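Questions We Get Asked A Lot
Grurnen Film Library, Justdale
Last updated Feb 11, 2023

Hello and welcome! We put this page together after the phone started ringing more than we could keep up with, so please have a read before you call (although we do like a chat, and if your question isn't covered you're very welcome to ring anyway).

What exactly is Grurnen?

We're a members' lending library for films on disc. We began with a couple of bookcases in the back of the Dewan Street hall and we now have 3681 titles on the shelves, mostly DVD with a good and growing run of Blu-ray. Family films and old Australian comedies go out the most, but there's a very decent foreign section too, and 537 documentaries if you're that way inclined.

How do I join?

Come in with something that shows your name and address, and we'll sort you out on the spot. Membership is $15 a year for a household, so the kids can borrow on the same card. If you live outside Justdale that's fine as well – we have members who drive in from the coast once a month and go home with a full bag.

How many films can I take, and for how long?

Three at a time, for a fortnight. A boxed set counts as one title, which regular members worked out long ago and have been taking advantage of ever since. You can renew over the phone as long as someone else hasn't reserved it.

Do I need a Blu-ray player, or will my old machine do?

A DVD player will only play the DVDs, I'm afraid. A Blu-ray player will handle both, so if you're thinking of replacing the old one it's worth spending the little bit extra. Most games consoles with a disc slot will do the job too, but do check yours, as a few of the newer ones are sold without a drive at all. Our Blu-ray cases have a blue sticker on the spine and the DVDs have a yellow one, so you shouldn't get home with the wrong sort.

My disc is skipping. What should I do?

Take it out and have a look at the shiny side in good light. Fingerprints are the usual culprit, and a soft dry cloth wiped straight from the centre out to the edge will generally fix it (please don't go round in circles, and please, please don't use toothpaste, whatever your brother-in-law tells you). If it still skips, pop a note in the case when you bring it back. We have a polishing machine and we won't charge you for ordinary wear.

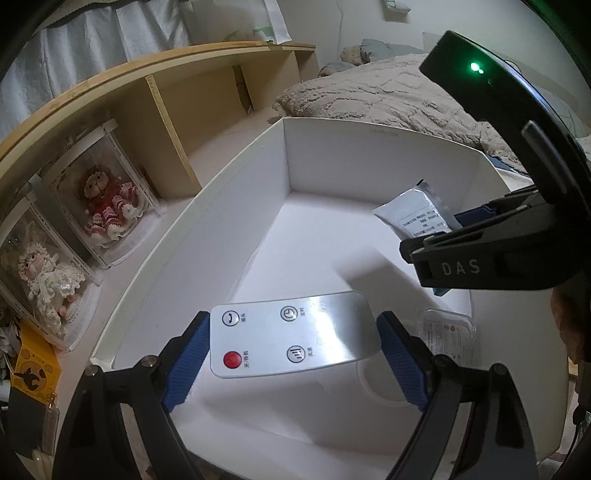 The film is playing in the wrong language. Is the disc faulty?

Almost certainly not! Quite a few of our world cinema titles start in their original language with the subtitles switched off. Go to the disc's main menu, look for Set-up or Languages, and choose your audio and subtitles from there before you press play. On some of the older imports you can't change it halfway through, so you'll need to stop and go back to the menu.

Can you recommend something for young children?

We'd love to. Remo Parisi looks after the family shelves and has watched just about everything on them, some of it a great many times with his grandchildren. He's marked the gentler films with a green dot, meaning there's nothing in them he'd expect to upset a four-year-old. Ratings are printed on every case as well, and we do stick to them when children are borrowing by themselves.

What is the Firnska shelf?

It's our animation collection, named after the little picture theatre that used to be on the corner and showed cartoons on Saturday mornings. You'll find the big studio favourites there along with hand-drawn shorts, stop-motion and a lovely lot of Czech and Polish films that came to us in October from one very generous member. Those have to stay in the library for now while we finish cataloguing them, but you can watch them in the viewing room if you book ahead.

Do you take donations?

We do, provided the discs are originals in their proper cases. We can't take home recordings or VHS tapes any more, sorry. Drop them in while we're open and please don't leave them on the step, as it's not undercover and the artwork gets ruined when it rains.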